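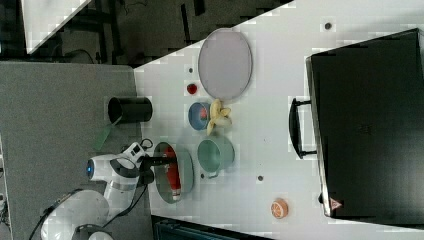

Ticket 716: countertop oven in demo kitchen, door handle and clearance
Site: Trelville, ground floor kitchen corner
Raised by: Stuvel site desk
Status: open, awaiting part
Last updated: Wed 30 August

Reported fault
Oven door does not stay shut. It drops a finger's width after closing and the timer runs on regardless. Second complaint on the same ticket: top of the oven gets too hot to touch and people put plates on it.

Checks done
Unit isolated at the wall and left to cool before handling. Handle fixings found slack on one side. Tightened. Door then closed square but dropped again on the fourth try. Hinge spring on the same side is weak and will not hold tension. Not repairable on site.

Warning label on the corner is in place. No action.

Socket tested, normal. Lead undamaged. Rating plate photographed for the parts order; do not order from the old July sheet, it lists the previous model.

Clearance
Handle side faces the middle of the white table, where the pan, the green pot and the oval plate are kept. With the door down there is not enough room for these. Pan and pot to be moved to the far end before the door is opened. Loose items (banana, orange slice and so on) to go in a tub when the oven is live. The orange slice was next to the oven casing and would mark if it softened.

Holes in the tabletop: existing, not part of this fault. Do not run the lead through them.

Parts
Hinge spring set, quantity 2, Carrasco stock no. 546. Trella quoted for the full door assembly as well. Declined, glass and seal are sound.

Interim
Oven stays on the table, unplugged, with a tag on the lead. Nothing to be stored on top once it is back in use. Table may be used cold as normal.

Next step
Fit springs, repeat the door test, run empty at full heat, check the door gap again when cool. Close if no drop.

Stuvel Site Desk, Trelville | Contact us | © Stuvel | Back to top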